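Repair Belongs in the Public Budget

Position of the Grodumeo Household Policy Office
Tuesday, October 13, 2026

Most cities now accept that they must pay to take away what residents throw out. Few accept that they should pay to keep those goods in use. This office believes the second duty follows from the first, and that the city of Sondidier should recognize it in the coming budget.

The case begins with clothing. A winter coat with a failed zipper is, in most respects, still a winter coat. Its owner faces a repair charge that may approach the price of a cheap replacement, and a wait of 15 days or more at the few shops that remain. Under those conditions, discarding the garment is a reasonable choice for the household and a poor one for the city.

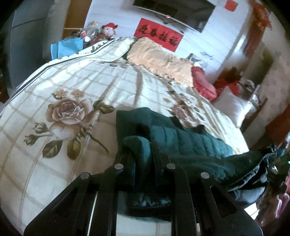
Our proposal is modest. Residents would receive a repair credit covering part of the cost of mending clothing, bedding and footwear at registered shops. The Aguiar district has operated such a credit for 12 months. In that time 17 shops have registered, and nearly 1,000 items have been returned to their owners. Several of those shops had planned to close.

Critics argue that a credit rewards people who would have paid in full. Some of it will. The same objection applies to transit passes and library cards, and the city has rightly declined to abandon either. A more serious concern is quality. The Oltisex report on the Aguiar credit found that customers had no clear way to contest poor work. We share that concern and recommend a simple written guarantee, honored by every registered shop.

The council will consider the matter again before the end of October. We urge members to fund the credit for the whole city and to publish its costs each quarter.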